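The lunch counter at the Cesden plant in Werham used to open when the woman behind it had her coat off. Now it is supposed to open by itself. The company that runs the site's catering signed up last September for a two-armed robot from Westerberg, running software called Prollo, and the word that came down to the kitchen was that it would "take the tray work off people's hands."

Tray work, for anyone who has never done it, is the dull part. You put a drink and a piece of fruit on a plate, you push the plate forward, you reach for the next one. On a normal day the counter puts out 871 of them across two shifts. The people who do it are tired of it, and they are also paid for it, and those two facts don't cancel out.

Before anything gets installed, the job is rehearsed on a computer. The kitchen crew was shown the rehearsals on a laptop in the break room, and was asked for comments.

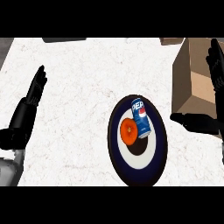 The crew had comments. They have been setting out lunches for years and they know what a counter looks like at a quarter to twelve, with wet trays, somebody's elbow, and a line that wants to know why the soup is late. The rehearsal has a clean white tabletop, one plate with a Pepsi can and an orange on it, and a black hand on either side touching neither. One of the cooks asked where the other 870 were. The man from Westerberg said that would come in a later phase.

There are a lot of later phases in this project. Grapes are in a later phase. So are soup, anything with a lid that sticks, and the diabetic trays, which are made up from a handwritten list that changes every morning. What is left for the first phase is cans, whole fruit and plates, and the crew has been told to expect that to cover 41 percent of the counter's work. I asked how the number was arrived at and was sent a brochure.

The hours have already changed, though the machine hasn't arrived. Two of the morning positions were cut back to part time in the spring, on the grounds that the robot was coming, and the people who kept full hours now cover the gap by hand. A new duty has been added to the job sheet, "cell attendant," which means standing near the arms, setting right whatever they knock over and pressing the restart button. It pays the same as before. The training for it takes 3 hours and ends with a certificate. 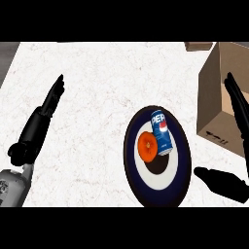
The catering company says no one will be let go, and I have no reason to think that's a lie. I have heard it at enough workplaces, though, to know how it tends to go. People leave, the posting doesn't go up, and a year on there is a smaller crew with a machine to look after. Management calls that a natural adjustment. The woman who runs the early shift calls it doing the same lunch with fewer friends.

She isn't against the thing, and neither are most of the others. Her wrists hurt, and she would happily never lift another crate of drinks. But the crates aren't in the first phase either - somebody still has to bring them up from the loading dock, open them and set the cans where the arms can reach.

The contract runs for 72 months. The menu at Werham changes every six weeks.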